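Student work > Technology course > Visit reports

Report from the Demonstration Day at Wadari
Written by Lucyna Brzozowska

1. Purpose of the visit

Our class visited the Wadari workshop in November. The teacher asked each of us to choose one station and write a report of it. I chose the station for hand-held grippers, where a person teaches the robot by doing the task with his own hand. I wanted to understand how the movement of a person becomes something which a robot can use.

2. Program of the day

We arrived at 9 and were divided into 2 groups. My group started in the big hall with the arm that packs boxes. It was fast and very loud, and I could not hear all of the explanation. After a short break we went upstairs to the gripper station, which was led by Poppy Mapplebeck. She answered all our questions with patience, also the ones that were asked twice.

3. The gripper station

The tool is held in the hand and it has two fingers that open and close. A camera is fixed on it and sees almost the same as the robot will see later. Ms. Mapplebeck told us that for one simple task they record 400 short examples. I was surprised by this number – I thought that ten or twenty would be enough.

The task of the day was shoes. The person must come to the shoe slowly, with the fingers open, and close them only when the shoe is between them. She explained that shoes are more difficult than boxes. The side can be soft, the sole is hard, and the laces move. When my turn came I made the approach too quickly and she asked me to begin again from the far side of the table. The second time was better, but my wrist was turning and I had to correct it.

The view from the tool shows the open fingers and the shoe with "EST.1850" on its side, still some distance away.
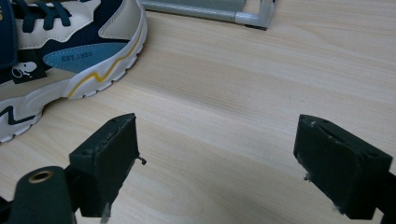
4. What I learned

Before the visit I believed that the programmer writes every movement in code. Now I know that there is also another way, with many recorded examples from people. I also learned that a calm hand is important – if the person hesitates, the hesitation is recorded too.

One question stayed open for me. I did not understand how they decide which recordings are bad and must be removed. I will write to Ms. Mapplebeck about this and add her answer to the final version of the report.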